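Erkness Rectangular Bread Basket, Dark Brown: one year of rolls, crumbs and visitors

I should say at the start that I did not think I needed a bread basket. For most of my grown-up life, bread went from the bag to the cutting board to whoever was closest, and if company was coming I put a dish towel in a mixing bowl and called it done. Then my aunt came to stay last March, looked at the mixing bowl with a sort of gentle pity, and a week after she went home a box arrived with the Erkness basket in it. So this is a review of a gift, and you can weigh it accordingly, but I have since bought a second one with my own money (two baskets, for a household of three, I know).

It's the rectangular one in dark brown wicker. Erkness sells a round one as well and I've handled it in the store, and I still like the rectangle better for the way we eat. Long things fit in it. A round basket is lovely for dinner rolls, but put a baguette half in there and it sticks out like an oar. The rectangle also sits nicely against the edge of a crowded table, between the salad and the butter, and doesn't take up room it isn't using.

The color was my one worry. I had pictured something honey-toned, the kind of basket you see in every bakery window, and when I lifted this out of the tissue my first thought was that it was awfully dark. I've come all the way around on that! Bread is mostly some shade of gold, and gold looks wonderful against dark brown. Our table is white and very plain, and the basket gives the middle of it a bit of warmth even on a night when supper is soup from a can.
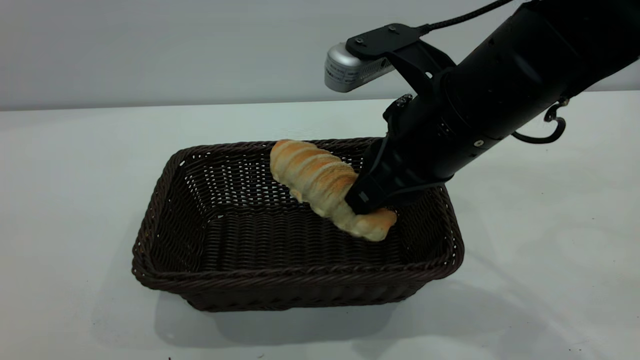 A golden spiral roll in the brown wicker, on a plain white tabletop.

Those cone-shaped rolls have become our weekend habit, by the way, and they are a pretty good test of any basket. All those ridges are very handsome and they shed like a cat. With a flat plate, the flakes are on the table before anyone has poured the coffee. The sides of the basket keep most of it in, at least until somebody reaches across for the last one, and there's enough depth that a roll can lean up a little at one end without tumbling out when you pass it down the table.

Now for the part I'd want to know if I were you, the cleaning. Wicker holds crumbs, there is no getting around it, and the floor of this one is woven in a denser criss-cross than the sides, so the smallest bits settle down into it. I turn it over above the sink, give the bottom a few good smacks with my palm, and go over the corners with a dry pastry brush. Once a month or so I use the soft brush on the vacuum. I don't soak it. I did try the Clena wicker wipes on a butter smear and they worked fine, but so does a barely damp cloth, and the cloth is free.

If you use a liner, most of that trouble goes away. I have a cotton one from Galindo that was made for a slightly bigger basket, and I just fold the extra under. For anything sticky or glazed I wouldn't go without it. For plain rolls I leave it off, partly out of laziness and partly because I like seeing the weave.

I also compared it, in my informal way, with the Tendura wire basket my sister-in-law uses. Hers goes through the dishwasher, which I envy. It's also noisy when you set it down, and crumbs go straight through to the tablecloth. She likes hers and I like mine, and we have agreed to stop discussing it at holidays.

After a year of nearly daily use there are 2 short ends of wicker that have worked loose under the rim on mine. I trimmed them with nail scissors and they haven't spread. The second basket, the one I bought, came with a stronger straw smell than the first and needed a few days by an open window before I was willing to put food in it.

When I ordered that second one the product page had 949 reviews, and a surprising number of them were from people keeping mail or remote controls in theirs. I suppose it would do very well for that. Mine has bread in it, and at the moment it has the heel of a rye loaf that I'm going to go and toast.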